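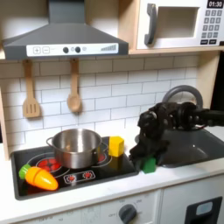

1/ Play kitchen thread, as promised to the three of you who asked

Akosua Addo
@akosuaaddo · Jan 29, 2024

So the toy kitchen is up and open for business and I have opinions!! Mostly about the range hood. It's huge. It has plus and minus buttons, two knobs AND a little set of gray bars climbing up like a fan speed. My real hood has one switch and it sticks.

12 replies · 6 reposts · 116 likes

2/ The microwave lives up on the wooden shelf next to the hood and the display says 01:30. It says 01:30 for everything. Soup, 01:30. Birthday cake, 01:30. A sock, 01:30. My nephew Senyo stands there and counts it out loud and skips most of the forties.

3/ I wasn't going to care about the backsplash but it's white subway tile with gray grout lines and I've wanted exactly that in my own kitchen since we moved in (we have beige, it's fine, I'm fine)

4/ Best part for me is the pegs under the hood. Slotted spatula and a spoon, both wooden, and they go back on the pegs after every meal. That's the one rule. He's four and he does it! I'm a grown woman and my spatula is currently in the sink.

5/ Little steel pot stays out on the stovetop, same as the one good pan at my mother's house that never once saw the inside of a cabinet. Ours is super shiny and he likes to make faces at himself in it while "the rice" is going.

6/ @ Sarahí Tovar asked what we do about play food. Right now it's wooden blocks and a lot of dry pasta. I want to sew some felt dumplings by April but I also said that about the curtains, so.

7/ Today's menu if anyone's in the neighborhood: pasta with blocks, hot lemon, and something called "chicken juice" that I had two cups of. Told the chef it needed salt and he turned the fan up on me.

Show more replies

We use cookies to keep you signed in and remember your settings. Accept all · Manage choices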